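Materiales y acabados, tema 4: el color en el objeto de plástico
Apuntes de clase, grupo de tarde
Octubre

Bueno, sigo donde lo dejamos. Me quedé a medias con lo de los pigmentos y varios me habéis escrito preguntando si entra (sí, entra). Estos apuntes no sustituyen las lecturas, pero os ahorran descifrar mi letra en la pizarra, que ya sé cómo es.

4.1 Color en masa y color en superficie

La distinción básica del tema. Una pieza puede tener color porque el material lo lleva dentro, mezclado antes de darle forma, o porque se lo hemos puesto encima después: pintura, serigrafía, baño, lo que sea. Al primero lo llamamos color en masa. Si rayas la pieza, debajo de la raya sigue habiendo el mismo color. Con la pintura, en cambio, la raya enseña el material de base, y si el contraste es grande la raya se ve desde la otra punta de la habitación.

Yo tiendo a defender el color en masa, ya me vais conociendo, pero tiene sus pegas. Un mismo pigmento no da el mismo tono en dos plásticos distintos, y tampoco en dos grosores del mismo plástico. Lucian Neagu trajo el año pasado a clase el muestrario de Peramia, con 105 placas, y nos pasamos media hora discutiendo si dos naranjas eran el mismo naranja. Lo eran. Una placa era más fina y dejaba pasar la luz, y ya está.

4.2 Pigmentos y colorantes

Ojo, que en el examen siempre se confunden. El colorante se disuelve en el material; el pigmento se queda en partículas, repartidas pero enteras. De ahí que los plásticos transparentes de color suelan llevar colorante y los opacos pigmento. Los pigmentos inorgánicos (óxidos de hierro, dióxido de titanio, azul ultramar) aguantan muy bien la luz y la temperatura, aunque muchos salen algo apagados. Los orgánicos dan tonos más vivos y en general son más delicados al sol. Hay excepciones por los dos lados, las tenéis en la lectura de Oriana Montecinos, a partir de la página 63.

El negro de humo merece párrafo propio. Tiñe muchísimo con muy poca cantidad y además protege el plástico de la radiación ultravioleta, y por eso tantas piezas de exterior son negras. Quien haya tenido una manguera de jardín clara y otra negra sabe perfectamente de qué hablo.

4.3 El rojo, que es mi debilidad

Con el rojo me enrollo siempre, lo siento. Es un color que pesa mucho en la forma: en una pieza roja el ojo va primero al conjunto y después, si acaso, a los detalles. Las aristas se leen por la sombra, y en un rojo vivo las sombras tiran a granate y se quedan dentro de la familia. Si le ponéis al lado algo negro, el negro se separa enseguida y parece de otro fabricante, aunque forme parte del mismo objeto.
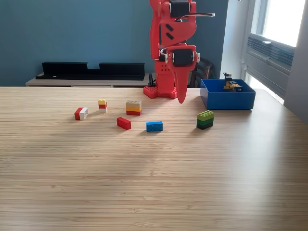
Fig. 4.3. Rojo vivo en piezas de plástico impresas en 3D, con servomotores negros en las articulaciones.

Fijaos en que las dos familias de color reparten el objeto en dos lecturas, estructura por un lado y mecanismo por otro. Floarea Chiriac lo llama «color que explica» y le dedica un capítulo entero. Ella lo estudia en maquinaria agrícola y en electrodomésticos de cocina, pero sirve igual para un juguete o para una grapadora.

Y luego está el problema del envejecimiento. Muchos rojos orgánicos baratos se van al rosa o al anaranjado con los años de sol. Pensad en las sillas de terraza y en las tapas de los contenedores. Tincuța Tănase dejó probetas en la azotea de la escuela durante 297 días y el rojo de la serie Cârstea fue el que más cambió de todo el lote, bastante más que el azul. Las probetas están en el armario del taller, pedidlas y comparad la cara expuesta con la de atrás.

4.4 Brillo y textura

Un mismo color cambia una barbaridad según el acabado. La superficie brillante devuelve la luz en una dirección y el color se ve más profundo y saturado (menos donde cae el reflejo, claro). La mate la dispersa y aclara el tono. Cuando pidáis un color a un proveedor, dad siempre también el acabado. Mi primer encargo serio, unas carcasas para Jernosix, llegó con el verde correcto y la textura equivocada, y hubo que repetir 542 unidades. No se me ha olvidado.

Para la práctica

Elegid un objeto de plástico de casa, de un solo color si puede ser. Decidid si el color está en masa o en superficie y explicad cómo lo habéis sabido, sin destrozarlo, por favor. Después buscad una zona que haya recibido luz y otra protegida (la base, el interior de una tapa) y comparadlas con luz natural. Una cara escrita, dos como mucho.

Lecturas: Montecinos, capítulo 2. Chiriac, capítulo 5. El cuadernillo de Ecaterina Moldovan sobre la carta Stundier es optativo, pero se lee en una tarde y está en reprografía.

Para la próxima traed algo transparente, vale cualquier envase limpio.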